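September, evening

Spent the whole day on the kitchen cell again, getting the simulated arm to close on the apple. 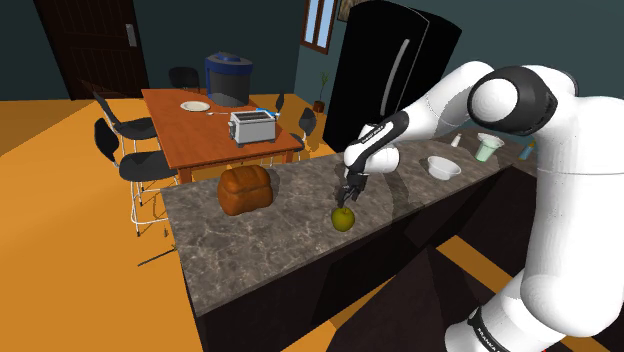 Vlasta Ševčík thinks I should stop touching the grasp settings until the tool offset has been checked, and she told me so before I had my coat off. Her view is that if the hand frame is wrong, every number after it is wrong too, and I will only be tuning around the mistake. I had been putting that check off for a week.

So I did it her way. Opened the arm model and compared the flange-to-fingertip distance against the sheet Corentin Le Goff left in the shared folder. It was 6 mm short. I had copied it from the older Gellgate setup, where the fingertips were a different length, and never went back to it. Changed it in the model file and then found the same wrong value typed by hand into the planner settings. Changed it there as well and wrote a note at the top of both files.

After that I parked the gripper over the apple, fingers a little open and pointing straight down, and stepped the hand lower one small move at a time. The contact readout stayed at zero until the pads were level with the middle of the fruit. Before lunch it had been showing contact too early, and I had blamed the apple mesh for it. I owe Jozefína Kratochvíl an apology there, as she built the mesh and I was short with her.

Ran 20 grasps before supper. It dropped 3. All of the drops came with the wrist turned far around, when the elbow has to swing wide. I think that is joint limits and a separate job from the offset. Wrote down the joint values for each one so I don't have to hunt for them tomorrow.

The bread is still to do. It is wider than the apple and I don't know yet if the fingers open enough to take it across the short side. If they don't, I'll turn the hand and try near the end of the loaf. I also want to raise the approach height so the forearm stays well clear of the bowl and the bottles farther down the counter.

Alcides Cárdenas asked for a run of 100 with the start pose shuffled each time. I told him he can have it once the wrist problem is sorted. He wasn't pleased but he didn't argue.

Saved the working setup under a new name and left the old one alone. Need to ask Svatopluk Trnka if Istadthorpe is still loading the old file at startup. If so they have the short offset too.

Shut down at ten past nine. Back is sore from the chair. Left the heat on low.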